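I finally saw Fivetti play at the Pallosow in September, after missing them on their last two tours. Doors were at seven, but they didn't come on until well after nine, so there was plenty of time to line up for a drink and look over the merch table. Shirts were $45 and I didn't buy one.

The opener was Kong, a duo with one guitar and a lot of pedals. They played for half an hour and I liked the slower songs best. The sound was muddy from where I stood, near the left-hand bar, and it cleared up once I moved closer to the desk. 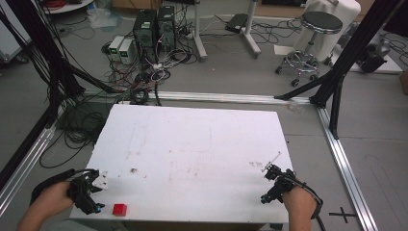

Red cube on the white table.

Fivetti played 18 songs, including all of Hisura except the closing track. The new material is heavier live. The drummer has changed since the album and the fills are busier now, which suits the faster numbers and gets in the way on the ballads. The older songs got the biggest cheers, as you'd expect in a room that holds 2000 people who mostly bought the first record.

My only real complaint is the encore. They left the stage for ages, came back, and did a cover that went on too long. I would have traded it for that missing closing track. 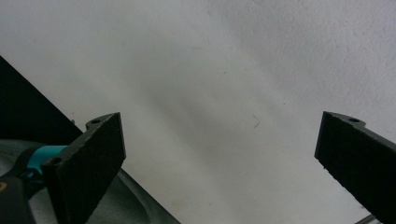
Aslak Magnusson
I was up in the balcony and the cover was my favourite part of the night! Agree about the drums though. They did play the closing track at the second show, right at the start, and the singer forgot the second verse. My ticket was $80 and I'd pay it again.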